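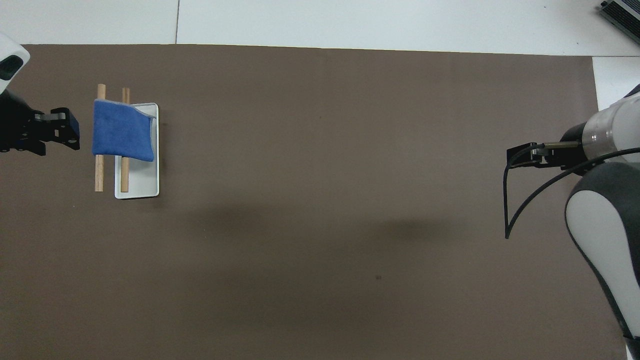

25 July 2026

Craft table day! I've had the brown mat out since breakfast and it takes up nearly the whole table, so tea had to be drunk standing up. The blue cloth is over the two dowels, one of them half in the little white tray, and I do love that blue against the wood.

I want a small hanging for the landing, 90 cm long if the cloth stretches to it (Petronella says go shorter, but she says that about curtains too). I've been meaning to make it since April!

Still need cord. The Jeletti stuff was £10 a reel last time, so I might unpick the old one instead. Domnica is ringing at 2 and I haven't even found the scissors.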